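Brurex robot joins the dish crew in the Pludthorpe staff kitchen

By Madalena Frade

If you have ever worked in a place with one shared kitchen and a great many coffee drinkers, you will know how the mugs pile up. At Brurex, the packaging firm on the edge of Pludthorpe, 111 people share a single kitchen on the ground floor, and for as long as anyone there can remember the dishes have been handled by a sheet of paper on the wall with names on it. Since August the paper has had a helper, a two-legged robot that the staff call Matos, and I spent a very pleasant morning there finding out how everybody is getting along with it.

The work it has been given is modest. Matos puts mugs into the dishwasher, takes them out again once the cycle is over, and pulls the rack in and out as needed. Plates come next, and knives and forks are being left for a good while yet.

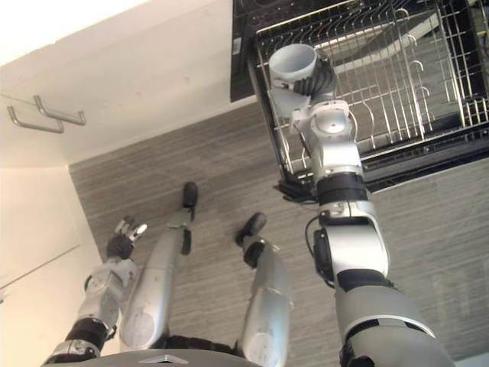
Matos holds a white mug over the dishwasher rack in the Brurex staff kitchen.

Lurdes Vieira has run the kitchen for 19 years, and she was, by her own cheerful account, the hardest person in the building to win over. "I told them I'd give it to the end of the month," she said, pouring me a coffee I hadn't asked for but was very glad to get. "I thought, well, that's me standing behind a machine all day picking up bits of china. And there were some bits of china, I won't pretend there weren't! But I used to spend the whole first part of my morning bent over that dishwasher, and my back had a lot to say about it by lunchtime."

Her hours and her pay have stayed the same, which was agreed in writing before the robot came through the door. What has changed is how the day is filled. Vieira now does the ordering for the kitchen, a job that used to sit upstairs in the office, and she has started cooking a hot lunch twice a week (the bean stew was on when I visited, and I can recommend it). She also has the final say on when Matos works and when it stops.

Getting the hands right took the longest, according to Najwa Aoun, who looks after the project for Brurex. The team went through 300 practice runs before the robot was allowed near the kitchen while people were using it, and mugs were a good deal harder than anyone had guessed. Handles point every which way, some mugs are heavy at the bottom, and a grip that suits one will let another slide.
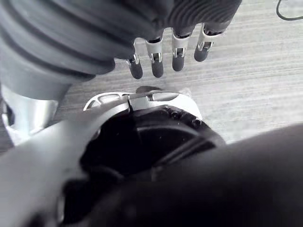

The four fingers of one hand, each with a silver joint and a dark gray tip, below the ribbed cover.

"People see the legs and want to talk about walking," Aoun said. "I could talk about fingertips until you begged me to go home." She keeps a notebook of every grip that went wrong, and once a week she goes through it with Vieira, who tends to know why – a chipped rim, a mug put down at an odd angle, that sort of thing. Several of the fixes made over the summer came straight out of those chats.

Not everyone is fully at ease. Florêncio Lobo, who works on the packing floor and speaks up for his coworkers when there is something to be said, told me the mood was good but that people were keeping an eye on things. "It's mugs today," he said. "If it's going to be something else next year, we'd like to be in the room when that's talked about. So far we have been, and I give them credit for it." He has asked for the same written promise to cover the packing floor, and the firm says it will answer before the trial is over.

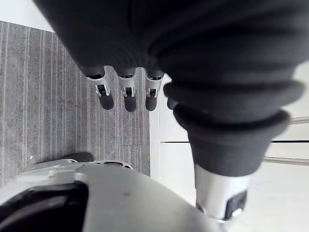 Knit covering and silver joints on the robot, seen close up.

The trial is planned to last 100 working days. After that the staff will be asked what they think, and if they are happy, Brurex would like to try a second robot at its sister site in Brania, where the kitchen is smaller and the stairs are steeper. Vieira has already been invited over to help the crew there get set up, and she is thinking it over. The stew, she says, would have to come with her.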